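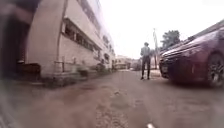 골목에서 본 로봇 시점. 가운데 갈라진 바닥이 이번 달 내내 제 골칫거리였어요.

카메라 두 대, 골목 하나

안녕하세요, 이번 호 작업실 소식은 카메라 이야기입니다. 지난 호에 컨트롤러를 Lillard 보드로 바꿨다고 썼더니 "그래서 카메라는 언제 바꾸냐"는 메일이 꽤 왔거든요. 네, 바꿔 봤습니다. 정확히는 두 대를 번갈아 달아 봤고, 아직도 마음을 못 정했습니다(결정 장애는 작년 그대로예요).

후보는 Dekard 광각이랑 Hebden 표준 화각. 둘 다 Pokorero 주행 로봇 앞쪽의 같은 브래킷에 물렸습니다. 나사 구멍이 안 맞아서 Hebden 쪽은 어댑터를 새로 뽑았는데, 첫 번째 어댑터는 케이블 나가는 자리를 깜빡해서 버렸어요. 출력하는 데 오후가 통째로 날아갔습니다. 흑.

맨 위 사진은 광각으로 찍은 컷입니다. 보시다시피 왼쪽 건물 벽도 휘고 오른쪽 검붉은 차 옆구리도 휘고, 하늘은 거의 다 하얗게 날아갔죠. 전체에 분홍빛이 살짝 도는 것도 마음에 걸려서 화이트밸런스를 수동으로 잡아 보려고 합니다. 맨 아래 가운데에 허옇게 튀어나온 건 로봇 몸체예요. 브래킷을 조금만 앞으로 빼면 되겠지 했는데, 그러면 이번엔 무게중심이 쏠려서 턱을 넘을 때 고개를 꾸벅합니다. 그냥 그 부분만 마스크로 가리고 쓰기로 했어요.

그래도 광각이 좋은 건 역시 한눈에 다 들어온다는 거! 벽 밑 턱, 바로 옆에 세워진 차, 저 앞에 등을 보이고 선 사람까지 한 장에 들어오니까 좁은 골목에서는 마음이 정말 편합니다. Hebden으로 바꾸면 선이 반듯해서 보기엔 훨씬 예쁜데, 옆에 바짝 붙은 물체를 자꾸 놓쳐요. 회전할 때마다 제가 옆에서 손을 반쯤 뻗고 따라다녔습니다.

숫자를 궁금해하실 분들을 위해 적어 둡니다. 이번 비교에 쓴 프레임은 모두 3266장이고, 장애물 검출은 그중 1977장에서만 돌렸습니다. 나머지는 노출이 너무 튀었거나 제 신발이 크게 나온 것들이라 뺐어요. 노출 시간은 일단 1000마이크로초에 고정해 놨는데, 그늘에서는 이게 또 어둡습니다. 자동 노출을 켜면 하늘에 맞췄다가 바닥에 맞췄다가 정신이 없고요. 바닥 쪽만 측광 영역으로 잡는 설정이 Dekard에는 있고 Hebden에는 없습니다. 제 점수표에서는 여기가 제일 크게 벌어졌어요.

초점은 둘 다 아쉽습니다. 사진에서도 아래쪽 가까운 바닥은 뭉개져 있잖아요. 깨진 바닥을 바퀴가 밟기 직전에 제일 또렷하게 봐야 하는데, 딱 거기가 흐려요. 초점 링을 가까운 쪽으로 조금 돌려서 고정하고 다시 돌아볼 생각입니다. 순간접착제는 쓰지 마시고요(작년에 렌즈 하나를 그렇게 보냈습니다), 나사 고정제 한 방울이면 충분합니다.

혹시 이런 바닥에서 카메라를 아래로 몇 도쯤 숙여 쓰시는 분 계시면 답장 부탁드려요. 저는 지금 거의 수평인데, 숙이면 하늘 문제도 좀 나아질 것 같아서요. 대신 멀리 있는 사람을 늦게 잡게 될까 봐 망설이는 중입니다.

왜곡 보정값이랑 어댑터 도면은 정리되는 대로 자료실에 올려 둘게요. 다음 호에는 보정한 광각으로 같은 골목을 다시 돌아본 결과를 싣겠습니다.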